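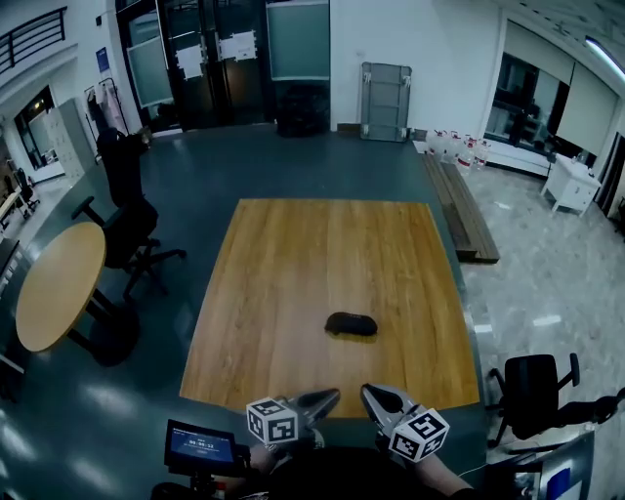
Tabletop lying flat on the floor: will it warp?
Posted by Despina Karagiannis in Furniture & Workspaces > Tables, October

I have a large rectangular wood top, honey-brown finish, and the legs for it are delayed. The supplier (Skarine) now quotes Tuesday. Until then the top is flat on the floor of our workroom, finished side up. I do not know whether the underside is sealed. Does it need to be raised, and is it all right to leave small things on it in the meantime?

2 comments | Share

Stavros Gashi
Raise it. Flat on the floor, the underside gets almost no air while the top face does, so the two faces take up moisture at different rates and the panel cups. Use battens of equal thickness, laid across the short dimension, no more than 300 mm apart. Check them with a straightedge before you lower the top. An unsealed underside should get the same finish as the face, same number of coats, before the legs go on. Light items do no harm. Keep anything with rubber feet off it, as plasticizer can mark lacquer.

Pylyp Zakharchenko
Mine sat on a floor for 6 weeks and was fine. Just don't step on it.

Mirsad Georgiev
Depends on the floor. Over a heated slab I would not leave it down overnight. Otherwise a few days is OK. If you stand it against a wall instead, put it on the long edge, close to vertical. A steep lean will put a bow in it.

Helpful (6) | Report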